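The grippers came to the Nallow building in May, 19 of them in foam cases, and by the end of the first week Brenda Tunstall had stopped calling it packing. Nallow packed toys. What they did now was "demonstrate," a word that had come down from Brabec along with the new badges.

"You do 600 picks a shift," the man from Brabec said. "The system learns from you."

"And when it's learned?"

He talked about new roles for a while.
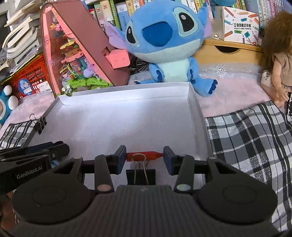 Oldřich Štěpánek had worked bench 40 for eleven years and didn't believe in new roles. He had been promised one at Trurar, before they closed. Still, he did his picks. The management wanted the benches to look like somebody's home, so people's kids' things had been carried in, blankets and books and a big blue Stitch that sat behind the white tray with one foot out. All that afternoon he squeezed the grip until the blue pads closed on the little red piece, with the binder clip swinging under it, and the second clip stayed where it was on the rim. His own fingers would have done it in half a second.

"You're too quick," Brenda told him. She was a lead now, same pay. "They want it slow and smooth."

"Slow and smooth is how I got written up in March."

She laughed, then looked at the office window to see who was watching.

At four the screen said 1341, the total for the row, and a green check mark came up beside it. Oldřich set the gripper down and rubbed his thumb. He asked her if she'd seen the plan for the fall. She had. There were six benches on it.

"Which six?"

"They didn't number them," Brenda said — and she reached over and straightened the blanket.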